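Cleaning out a metal parts bin (and the blocks that live in it)

Posted Wed 28 October

Quick one, was asked for this twice so writing it down. Covers gray metal bins with sloped sides, the kind you can tip stuff into. Plastic totes are different, see the other page.

Takes me nearly 9 minutes once everything is laid out. First time will be longer.

What you need

Dry brush, medium stiff
Shop vac or a hand vac with the narrow nozzle
Rags, two at least, old t-shirts fine
Degreaser. I use the Emano one, dish soap in warm water works too, just slower
Plastic scraper
Cardboard to put the blocks on

No steel wool. It leaves scratches and the dust settles right in them.

Step 1. Blocks out

Take everything out first. Don't clean around things. Put the blocks on the cardboard by color, reds on one side, greens on the other, so you can see straight away if one has gone missing. Check the corners while you have them in your hand. Chipped one goes in the reject box, don't put it back "for now".

Step 2. Dry first

Always dry first. Wet rag on white dust gives you paste and then you're scraping paste. Brush from the back wall toward the front lip, then vacuum. Go along the bottom of the back wall slow, stuff packs in where the wall meets the floor. If there is a strip along there run the corner of the scraper down it.

If your bin has a hole in the floor, vacuum over it and don't push dust down it with the brush. I did that for most of January and then had to clean underneath as well.

Step 3. The back wall

This is the bad part. Lower half of the back wall is where the grime builds up, brownish gray band, and it comes back. Spray, leave it, go do something else, come back and wipe. Then again. Two light rounds beat one hard scrub. Whatever is left after the second round I leave alone, it's a stain at that point and it doesnt come off on your hands.

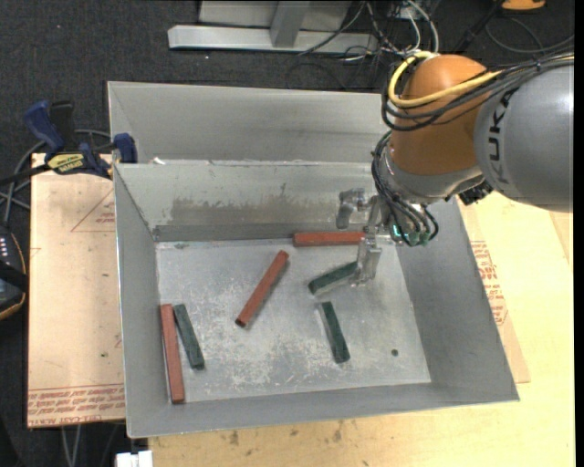 Sloped walls are easy, top to bottom with the rag, one pass. Front lip last, your sleeves have been on it the whole time anyway.

Step 4. Floor

Damp rag, not soaking. Scuffs will stay. Don't chase them, a scuffed floor is fine, a gritty floor is not. Run your palm across it (glove off). Feels like sugar, vacuum again.

Dry it with the second rag right away. Bare metal left wet overnight will spot.

Step 5. Blocks

Wipe each one, long sides then ends. Painted blocks get plain water only, the Emano stuff took the shine off a batch of ours. Let them dry before they go back or the dust sticks and you've done it all for nothing.

Step 6. Back in

Lay them flat and spread out, a bit of space between. Don't line them up against the walls, they're a pain to pick up from there, no room for fingers on the far side. Any angle is ok. Nothing stacked.

How often

Dry brush every day you use it. Full clean after every 245 rounds or so we go by, or when the blocks start leaving marks on your hands, whichever is first. Write it on the sheet with the bin number. Ours are 528 and 2818, please stop writing "big one" and "other one".

Where to get stuff

Brushes, Khokhar, the short handle ones. Rags, anywhere. Scrapers from Beltusano come in a multi pack, and you will loose most of them so buy the multi pack.

Plastic totes and the drawer inserts are on the Flelwood storage page. Casters too, when I get to it.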